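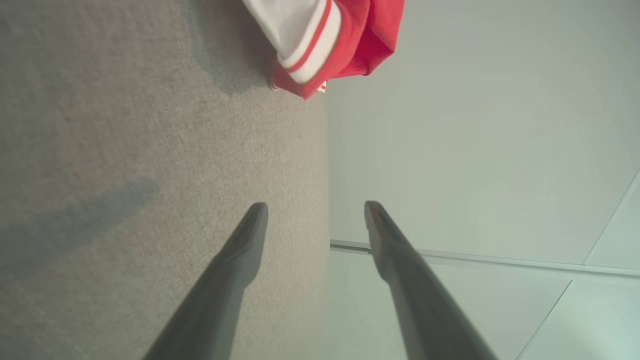

Gripper fingers open, seen from the wrist camera, with the red and white test garment ahead.

Gripper Comparison: Pre-Trial Inspection Checklist
Soft goods pickup, floor level
Test area: Laur
Grippers under comparison: Gorov (two-finger, tapered), Kovik (two-finger, flat pad)
Controller: Gornon
Date of inspection: Oct 25, 2018

Complete all items before arm power is enabled. Mark each item Pass, Fail or N/A. Any item marked Fail must carry a comment and must be cleared by the area supervisor.

Section A. Test area

A1. Walkway outside the arm's reach is clear. Pass
A2. Carpet is flat and free of loose edges within reach of the arm. Pass
A3. Emergency stop tested from both positions. Pass
Comment: The second button is stiff. It trips correctly, but replacement has been requested.
A4. Floor boundary tape in place. Fail, cleared
Comment: Tape had lifted at one corner. Replaced before power-on.

Section B. Gripper and mounting

B1. Mounting screws tightened and marked. Pass
B2. Finger tips free of burrs, chips and sharp edges. Pass
Comment: Check by hand with power off. A burr that can be felt with a fingernail will pull threads on knit fabric.
B3. Fingers open and close fully without binding. Pass
Comment: Gorov completed 72 cycles without fault. Kovik stopped once during the same check and was restarted. The stop is recorded under controller fault 409.
B4. Grip force limit set to the value on the trial sheet. Pass
B5. Spare finger set available. N/A for Kovik

Section C. Wrist camera

C1. Lens clean and bracket secure. Pass
C2. Both finger tips visible with the gripper open. Pass
C3. Cable has slack through the full range of wrist rotation. Pass
Comment: Cable rubbed against the bracket on the July inspection. The new clip is holding.
C4. Garment distinguishable from the floor and wall under room lighting. Pass
Comment: The red fabric stands out well. White trim against the pale wall is a weaker case, and operators should confirm the grasp point on the monitor before each approach.

Section D. Controller

D1. Speed limit active in setup mode. Pass
D2. Minimum height above floor entered for each gripper. Fail, cleared
Comment: The Kovik value had been copied from the Gorov file. The two grippers differ in length. Corrected and saved as program 267.
D3. Protective stop on contact with wall confirmed at low speed. Pass
D4. Log storage checked. Pass

General comments

The area is released for trials with both grippers. Kovik trials are limited to setup speed until the stop noted in B3 has been reviewed. Repeat Section B in full after every gripper change, including changes made within one shift.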